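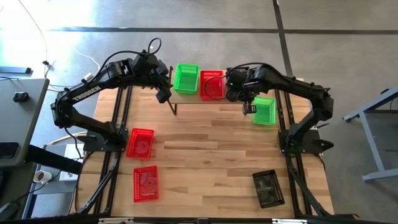
Basket is the everyday word for an open container made with gaps or weave in its walls, and few household objects have a longer or livelier history. People were twisting grass, bark and split branches into carriers long before they fired pots or cast metal, and the basic idea has hardly needed fixing. What has changed is the material. A bright green plastic basket, light enough to be lifted by one edge, is a direct relative of the willow and reed baskets that farmers took to market centuries ago. The shape, the open walls and the handy rim all carried over, even when the weaving itself was left behind.

Materials and making

Traditional baskets are usually sorted by how they are built. Coiled baskets start with a bundle of grass or straw wound in a spiral, with each new row stitched to the last. Plaited baskets use flat strips that cross over and under one another, like a simple mat that has been folded up at the sides. Wicker baskets have stiff upright stakes with thinner, more bendable rods woven between them. Twined baskets work in pairs, two soft strands twisting around each upright as they go. Many regional styles mix these methods in a single piece - a plaited base with a coiled rim, for instance - and it is great fun to turn an old basket over and work out which hand tricks went into it!

Willow must be soaked before it is worked, sometimes for days if the bark has been left on. Weavers in the Ukmont valley cut theirs in winter, when the leaves are down, and sort the rods by length before tying them into bundles called bolts. A large Ukmont field basket uses 36 stakes, and a good maker can finish one between breakfast and dinner. The weaver Gilles Pons, whose notebooks are the main written source on the style, recorded 52 local names for borders, handles and bases, many of them used in only one village.

The change to plastic

Molded plastic baskets spread widely in the second half of the twentieth century. Hot plastic is pushed into a metal mold, cooled and popped out in one piece, and the openings that a weaver would get for free have to be designed into the mold. They save material, let air and water pass through, and make the finished basket lighter. Solid bands are often left between the rows of openings to keep the walls from bowing outward.
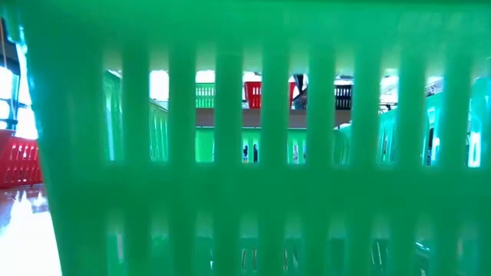 Wall of a green plastic basket, with two rows of openings and a solid band between them.

Color is one of the pleasures of the molded kind. Pigment is mixed in before molding, so it runs all the way through and a scratch does not show a different shade underneath. The Drisov works made its name with see-through tints, and its early catalogs list 817 separate items, from berry punnets to bicycle carriers. Collectors hunt for the smaller pieces, which were cheap, got used hard and rarely survived whole.

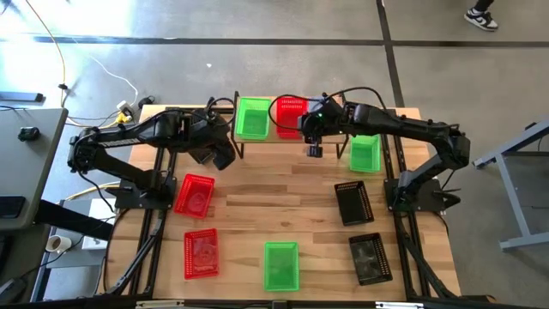
Sunlight is the great enemy of these pieces. Plastic left outdoors turns chalky and brittle over the years, and the rim tends to crack first, right where fingers pull on it. Willow has its own troubles, mainly woodworm and dry indoor heat, but a broken rod can be cut out and a new one slipped in beside its neighbors. Mending a molded basket is harder, though Ritu Chaturvedi's handbook on household repair gives a neat method of lacing a split wall with waxed cord.

In markets and festivals

Baskets have often doubled as measures. At the Urkum fruit market, growers sold plums by the heaped basket, and the market office kept 2 standard baskets on a hook by the gate for settling arguments. Gadisa Araya's history of the market has a wonderful chapter on the tricks of the trade, including false bottoms, padded leaves and the art of stacking fruit so that it looked deeper than it was.

The town still holds a basket fair every July. Weavers work in the open from seven in the morning, children race with baskets balanced on their heads, and the oldest basket brought in that day is carried around the square at noon.

See also: Coiling; Punnet; Ukmont willow; Wickerwork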